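About Nitinetti

Home > About us

Used sewing machines, fixed up properly and sent out again. Also parts, thread, classes, and a lot of advice over the phone.

Who we are

Nitinetti is a small sewing machine shop on Serrano Street. We buy old domestic machines, mostly metal-bodied ones, strip them, clean them, replace what's worn and sell them on. More than 4,000 machines so far. Mostly to people who want to hem curtains or take in a pair of pants, and some to quilters, who know exactly what they want and will tell you.

Horácio Rocha started it. He'd been fixing industrial machines for a jeans factory and had a habit of bringing home broken domestic ones from yard sales. The garage filled up. His wife gave him till June. He sold the first few from a folding table at the flea market, with a card taped to each one saying what he'd done to it, and people seemed to like the cards as much as the machines. We still do the cards. Still handwritten, still hard to read, sorry.

Timo Schmieder came in a couple of years later to buy a bobbin case and ended up running the parts side. He is the one on the phone most mornings. If you've ever been told to go and look at the underside of your machine and call back, that was Timo.

What we do to a machine

Every machine gets the same treatment before it goes on the shelf. Covers off, old oil out (it turns to varnish, you would not believe the color), lint out from under the feed dogs, hook race polished. New belt if it has a belt. New tires on the bobbin winder, always. Tension assembly taken apart and put back. Timing checked last, then a sew-off on cotton, denim and something slippery.

If it skips, it goes back to the start. Some go back three times. A few never make it and get broken down for parts, which is where Timo gets his drawers of feed dogs and presser bars.

Wiring is its own job. Old cords go stiff and crack near the plug, foot pedals buzz or run hot. We check both, and if we don't like it, it's replaced. Please don't ask us to send a machine with the original cord for looks. We've been asked. No. 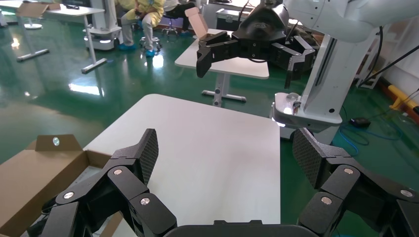

Mail orders are about half of what we do now and they took us the longest to get right. A sewing machine is heavy, and all the weight is in one end, and carriers are carriers. We lost a few early on to cracked bases. Now there's one white table for packing and not much else allowed on it, with the open cardboard box set down to the left of it, flap up, within reach. Small stuff goes in small boxes first. Spool pins off, needle out, presser foot down on a folded scrap of cotton, then foam under the base and down both sides. Two boxes, one inside the other, for anything with a metal body. Costs us more. Breakages went way down.

Every order also gets a test swatch, sewn on your machine, and the threading chart for your model if one exists. If it doesn't, Horácio draws one.

Repairs

We take in repairs Tuesday only. Used to be every day, it got out of hand. Bring the machine, the pedal, the cord and whatever bobbins you've been using. Half the "broken" machines we see have the wrong bobbin in them. Looks right, isn't.

A basic service is 15 dollars to look at it plus parts and bench time, and the 15 comes off the bill if you go ahead. We call before doing anything bigger. Embroidery units and computerized models, no, we don't have the boards for them and we'd rather say so up front. Call us anyway, Timo keeps a list of shops that do take them.

Sergers are fine. Treadles are very welcome. Treadles jump the line if we're honest, Horácio can't help himself.

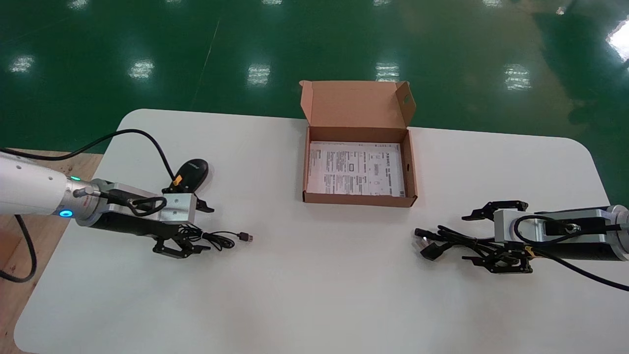 Turnaround depends on the season. January and February are quick. From September on everyone remembers costumes, then gifts, and the repair shelf is full till the holidays. If you need it for a wedding dress say so when you drop it off. We can't promise but we do try to shuffle things.

Machines not picked up after six months get a phone call, then a letter, then they go on the sale shelf. We hate doing it. Please just call if you need longer.

Parts and thread

298 part numbers in the catalog at last check, and a good deal more in drawers that hasn't been listed yet. If you need something for an older machine and it isn't on the site, write to us with the model number off the plate, not the name on the front. The name on the front was often put there by a department store and means very little.

Celtora is our own thread. Long-staple polyester, spun for us by a mill we've used since the flea market days. It came about because we kept cleaning fuzz out of machines that had been run on bargain-bin thread, and got tired of it. Comes on 1,000 yard cones or small spools. Sixty colors or so, the navy and the rust sell out first. We restock on a slow schedule, so if you're making something big, buy it all at once. Dye lots do shift a little.

Needles we sell by the pack of ten. Change them more than you think. Then more than that.

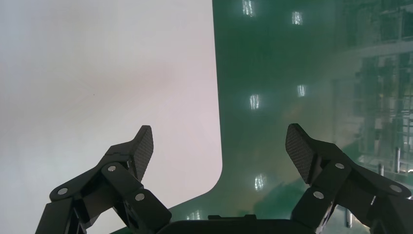
Classes – the Sturkuletti evenings

Sturkuletti is what Horácio's grandmother called a badly tangled bobbin. Not a real word in any language we've been able to find. It's now the name of the class program, because that's what people come in with.

Small groups, evenings at 6:30. You bring your own machine or use one of ours. First evening is threading, tension and winding a bobbin evenly, and we don't sew anything until that's done. Second is seams and hems. Third is zippers, everyone dreads it and everyone is fine. After that it's open bench, bring whatever you're stuck on.

Kids from ten up can come with an adult. The adult has to sew too. Wear shoes you can feel a pedal through, and tie your hair back.

There's also a cleaning evening every couple of months, covers off, no sewing at all, where you learn to service your own machine. We get asked if that's bad for business. Maybe. The machines that come back to us from those people are in much nicer shape to work on.

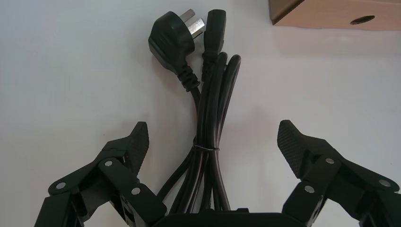
We don't hand out certificates. People ask sometimes, for school credit or a job application. Horácio will write you a letter, if you've finished all of the evenings and he remembers you, wich he will.

Donating a machine

Yes please. Running or not. We'll take a case with no machine in it and a machine with no case. What we can't use for sale goes to parts, and a share of the finished ones goes out each spring to the high school textiles room and the community theater wardrobe. No industrial machines though, the door isn't wide enough. We measured after the fact.

If it was your mother's or your aunt's, tell us a bit about it. What she made on it, roughly when she bought it. It goes on the card and the next person likes to know.

Things people ask

Do you ship overseas? Parts and thread, yes. Whole machines, ask first, it depends on voltage and where you are.

Is there a guarantee? One year on anything we've rebuilt, parts and bench time. Belts and needles not included.

Can I try before I buy? Please do. Bring the fabric you really sew on and don't be shy about using the heavy stuff.

Can you tell me what my machine is worth? Not over the phone. Usually less than you hope, sews better than you'd expect.

Do you buy machines? Some. Send the model number, whether it turns by hand, and if the pedal is with it.

Finding us

Serrano Street, down the side alley, green door. The bell is broken, knock. Parking at the back but watch the step. Closed Sundays. Phones from 9, Timo first, Horácio if you get lucky and he's put down the screwdriver. Email gets answered in the evening, phone is faster, and for parts have the machine in front of you when you call, it saves us all calling agian.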